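Bin picking bench: gripper comparison

Pistis project, Urville workshop
Gallery and notes

This page belongs to the gripper comparison we are running at Urville as part of Pistis. The task is an old one. Blocks lie in a metal bin, the arm comes down, the fingers close on one block, and it goes over to a second bin. We want to know which of two grippers does this with fewer missed or dropped blocks, and how much the control settings matter once the gripper has been chosen.

The notes are written for the other Pistis sites, who have asked for our settings and for some idea of how the bench is laid out. The full results table will go out separately when both grippers have been through every layout.

What is being compared

Ouali gripper. Jointed metal fingers, driven together. The fingers change their angle as they close, so the tips rise a little towards the end of the stroke. On a flat table this hardly shows. In a bin it means the approach height has to be set for the closed position and checked again for the open one. We set it wrong on the first day and spent the afternoon with the tips scraping the floor of the bin.

Conden gripper. Two straight fingers on a slide. The tips stay at the same height through the whole stroke, which makes it the easier of the two to set up. The body is wider, though, and close to a wall it runs out of room before the fingers do. We have made up a longer pair of fingers for it, but the first trials are with the standard pair.

Both are mounted on the same arm with the same collar and the same cable run. Changing over takes one person less than half an hour, most of it spent on the cables.

How the trials are run

There are 30 layouts of blocks, drawn on paper and repeated for each gripper. A layout gives the position and angle of every block in the bin. Some are easy, with the blocks well apart in the middle of the floor. Others put a block against a wall or in a corner, or lay two of them close together so that the fingers have very little space between them.

Each gripper makes 270 attempts in total. An attempt counts as good if the block is lifted clear of the rim and set down in the second bin. If the block slips at any point before that, it is recorded as a drop. If the fingers close and come up with nothing, it is recorded as a miss. Attempts stopped by the controller are listed apart and repeated once.

The arm starts every attempt from a fixed point 700 mm above the bin floor. It moves down to the approach height, waits 300 ms for any swing in the tooling to settle, then goes down the last part at low speed. We tried leaving the wait out. The cables kept the tooling moving for longer than we expected, so the wait was put back and has stayed in for both grippers.

Controller settings

Speed is the same for both grippers. Closing force is set separately, using the lowest value that held the long block by its end through ten lifts. Gripping by the end is the harder case because the free length wants to turn in the fingers, and a force that is enough for the middle of the block is often too low there. We would rather set the force on the hard case and leave it alone than change it from one block to the next.

The stop limit on sideways force was a matter of some discussion. Set low, the arm halts every time a finger brushes a wall. Set high, it pushes on and shifts the other blocks. We have settled on a middle value, written on the sheet inside the control cabinet door, and it must not be changed between grippers.

Points to watch on the bench

Sloping bin walls make the space look bigger than it is. There is plenty of room at the rim and much less at the floor, and the floor is where the fingers have to open.

The bins must be clamped. A small shift is enough to spoil a layout, and it is hard to spot from the operator's side.

Leave slack in the cables at the wrist, but check the loops with the wrist turned to both ends of its range before starting a run. A loop that hangs well in one position can touch the bin wall in another.

Bare metal floors shine under the overhead lights. The scratches and smudges on ours break up the shine a little, and we have not cleaned them off. Sites with new bins may find that their cameras behave differently from ours.

At the bench

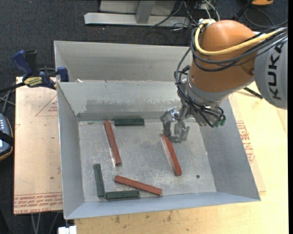

Urville, August

The jointed-finger gripper over a mixed layout, with its fingertips around the upper end of one of the long red-brown blocks. There are three of these in the bin and three of the shorter dark green ones. The green block against the far wall and the one close to the left wall are the sort of placing we expected to separate the two grippers.

The yellow cable and the bundle of black ones loop down the side of the orange wrist housing. On the left, the blue and black clamp has its pad on the corner of the bin. The second bin stands directly behind the first.

Early impressions

The Ouali gripper copes well with blocks at steep angles in the open part of the floor. Its weak spot so far is a block lying flat along a wall, where one finger has to fit into the gap and the change in finger angle works against it. The Conden gripper gives more even results in the middle of the bin and more stops near the sides – nearly all of them from the body and not the fingers.

Neither gripper has much trouble with the short blocks unless they are in a corner. The long ones cause most of the drops, and most of those drops come during the move across to the second bin. We are going to repeat part of the series with a slower transfer to see how many of them go away.

Still to do

Finish the remaining Conden layouts with the standard fingers, then run the wall layouts again with the longer pair.

Check the approach height on both grippers after the next change of bin.

Send the layout drawings to the other sites. They are at full size and need to be printed without scaling.

Sites that want to repeat the trials with their own arm should keep to the start height and the settling wait given here, and note any other change on the record sheet.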